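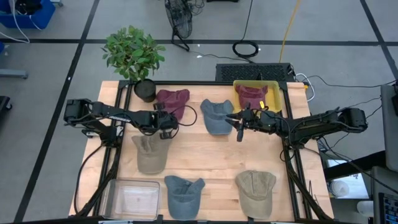
**Subject:** Re: [floor-automation] Cap sorting cell, staffing after June
**Date:** Friday, October 11, 2024

Replies inline. I cover second shift at the Dorness returns building, so the numbers below are ours and may not carry over to Gallegos.

> We are due to get the same two-arm cell for returned caps. The Visteck paperwork says it takes over color sorting and traying, but it does not say what happens to the people on the line.

No positions were cut here. The headcount on caps went from five to three per shift, and the other two moved to inbound inspection on the same pay grade. The change took effect in June. The move was voluntary for the first month and assigned after that. One person asked to come back and did.

The work that remains on caps is different from what it was:

- **Loading.** Caps are put on the table by hand, spread out, with space between them. Throwing a full armload down in a heap costs more time than it saves. The arms handle a crumpled cap fairly well. They do not handle two caps nested crown to crown.
- **Exceptions.** Anything the cell gives up on goes to a person. This includes caps with tags still pinned through the brim, and caps that read as one color under our lights and another under daylight.
- **Tray changes.** A person swaps the tray and scans it. The cell does not know when a tray is overfull, only how many picks it has logged.

> What throughput should we plan for?

Our target is 500 caps per shift through the cell. We meet it on plain stock. On mixed stock with structured crowns we fall short, and the shortfall is made up by hand at the end of the shift. If your planner treats 500 as a floor, ask for that to be changed before you start. We did not, and the operators carried the difference for most of the summer.

Maroon and slate blue gave us the most mis-sorts in the first weeks. Khaki has been reliable. Badix adjusted the color thresholds and the maroon errors dropped. Slate blue still gets confused with faded navy, so we pull navy out before loading.

> Does it need somebody standing there?

The Visteck manual says no. In practice, yes. We tried one operator covering the cell and the label station together. Stops were sitting for 20 minutes before anyone cleared them. We now keep one person within sight of the table, and that person has no other station. Rotation is every 30 minutes for loading and once per half shift for exceptions.

The rotation came from the operators. Loading is light work, but it is the same reach over the rail each time, and two people reported sore shoulders in the first month. Check your rail height against your shortest operator. Ours had to be lowered, and Badix charged for the visit.

> Who is allowed to restart it?

Anyone who has signed off on the restart sheet. At first this was limited to leads, which meant every dropped cap waited for a lead. Training takes one shift. It covers the stop button, clearing the table, homing the arms, and reading the status screen. It does not cover changing grip force or color settings, and operators should not be asked to do that.

Two items I would raise with your site manager before the cell arrives:

1. Job descriptions. Ours still said "hand sorter" until last month. Exception handling requires more judgment than the old line did, and the grade review is still open.
2. Logging. The cell records every stop along with the badge of whoever cleared it. We have it in writing that the badge field is not used for individual performance review. Get the same wording.

I can send the restart sheet and the rotation table to anyone at Gallegos who wants them. The rotation table assumes three people, so it will need rework if you run with fewer.

Second shift lead, Dorness returns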